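Skurkier Fan Plaza Program
Progress report to the Punutwood Fund
Prepared by Sabina Hájek, Jun 29, 2021

Summary

The grant supports free public viewing of the Skurkier basketball club's away games on the plaza beside the Güneş arena. The program is on schedule for the opening of the season. The screen contract is signed, the city has issued the street closure permit, and the supporter stewards have been selected. Two matters remain open: the queuing plan on the north side and the sound limit for games that run past the agreed hour. Both are covered in this report.
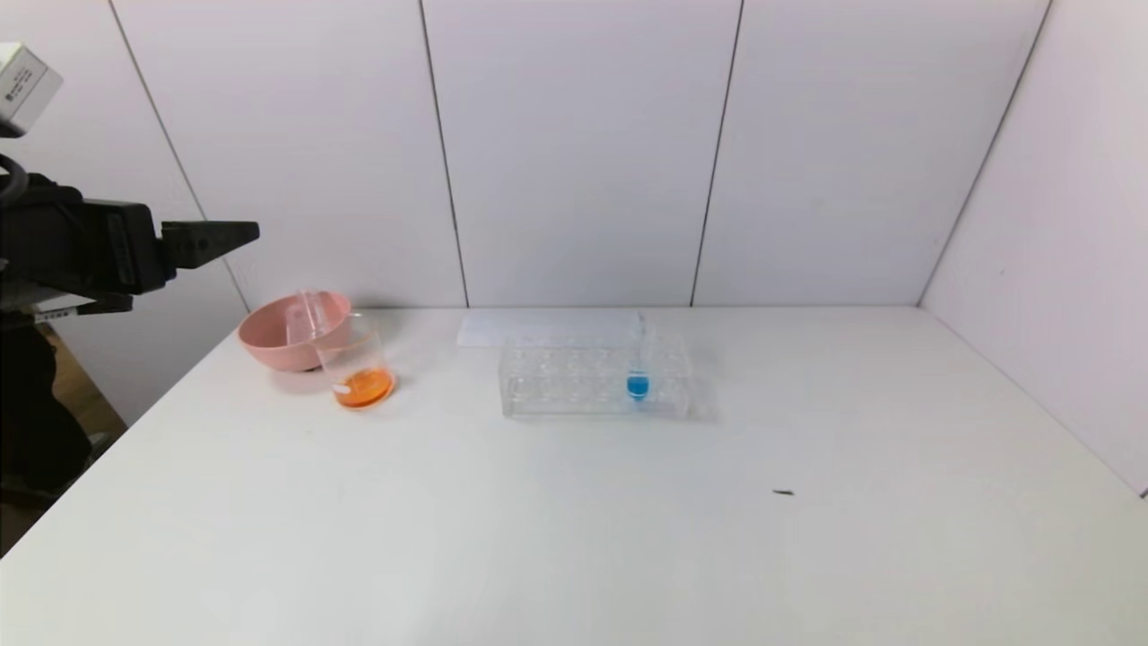 Screen and sound

The contract for the outdoor screen was awarded to Skavum after a second round of bids. The first round was set aside when it became clear that none of the bidders had priced the overnight removal required by the permit. Skavum will install the screen on the morning of each game and take it down the same night. The price is within the approved line, and no transfer from other lines is requested.

The permit sets a sound limit at the nearest apartment building. It does not say what happens when a game goes to overtime. We have asked the city for a written answer and will forward it when received. Until then, the plan assumes that commentary will be turned down at the agreed hour and that the picture will stay on.

Admission and queuing

Admission is free and no tickets are issued. The plaza is approved for 200 people within the barriers. At last season's trial viewing in December, over 20 supporters began lining up well before the gates were due to open, and the line blocked the entrance to the tram stop. The revised plan moves the line to the north side, under the arena roof, where there is shelter and access to restrooms.

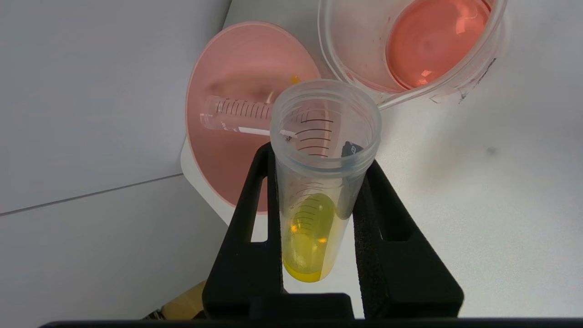 Dougal Kinnear wrote that the north side is the right place for the line but that visiting supporters leave their buses at the same corner, and he asked that the gates open earlier so the two groups do not meet. Peter Bednárik supported the request. The change would add staff time at each viewing, and a cost estimate is being prepared.

Stewards

Ten supporters have been accepted as stewards, and the two team leaders are Rostislav Vaněk and Svatopluk Ondrejka. Training covers crowd movement, first response to a medical call, and radio use. The medical session has been moved to the arena, as the community hall is closed for repairs.

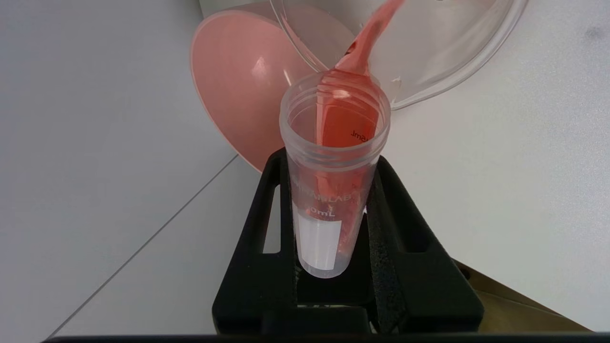

Stewards will receive a vest and a meal at each viewing. They are not paid, and the agreement they sign states this plainly. The club's insurer has confirmed in writing that they are covered while on the plaza and in the line area.

Next period

The final queuing plan will be submitted with the cost of earlier gates. The Fund's approval is requested for that item only.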